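Rainer arm, shared shop -- gripper drops out partway through a close
Ticket 48
Opened by: Selina Oberholzer
Status: fixed, leaving open for the cable clip question
Opened: 2 August 2018

Symptom: the gripper starts closing on the box flap, gets most of the way there, then lets go and the log fills with "finger position lost". Opening works every time. Closing with nothing between the fingers works nearly every time. It is the load that does it, and I have been having way too much fun chasing it.

What I tried first:
Swapped the power supply for the spare Ferier one. No change.
Reloaded the last good settings file. No change.
Slowed the close speed to the lowest setting. Better! It failed later in the move, but it still failed.

Konrad Bühler replied:
Slower being better smells like current to me. Does the wrist position matter? Run the same close with the wrist level and then tipped down, and write down the encoder count when it quits. Also look at the cable where it comes past the fingers. On my Dimureo build I had that cable too short and it tugged on the plug every time the wrist turned.

Selina replied:
Oh, good call on the wrist. Level: no failures in 5 tries. Tipped down toward the table: failed in 3 out of 5, and the count was 2,026 every single time. Same number! I was so pleased I ran over and told the whole bench. A repeating number means a repeating spot, so I parked it over the open box and took a wrist camera still to see how the cable sits.
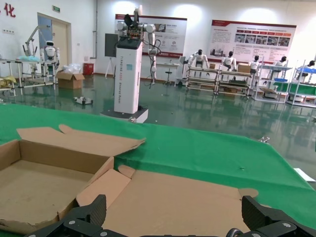 Wrist camera, gripper over the opened box on the green table. Cable loop is at the very bottom, between the fingers.

Konrad replied:
There's your loop. I'd want it tied back away from the fingers. Pull the plug at the wrist board and check the crimp on the signal wire while you're in there.

Selina replied:
Found it. The signal wire was only held by its insulation, and a light pull took it straight out of the crimp. I made a new end, pushed it in until it clicked, and put a dab of hot glue behind the plug for strain relief. Then I ran 48 closes on the flap with the wrist tipped down and got no dropouts. Speed is back to normal too. I love this thing.

Still to do: tie back the loop. The Ultier clips are too wide for the wrist plate and I'd like to avoid drilling it. Konrad, do you have any of the narrow ones left from January?

Konrad replied:
Should be a bag in my drawer, take what you need. Leave enough slack for a full wrist turn before you tighten anything.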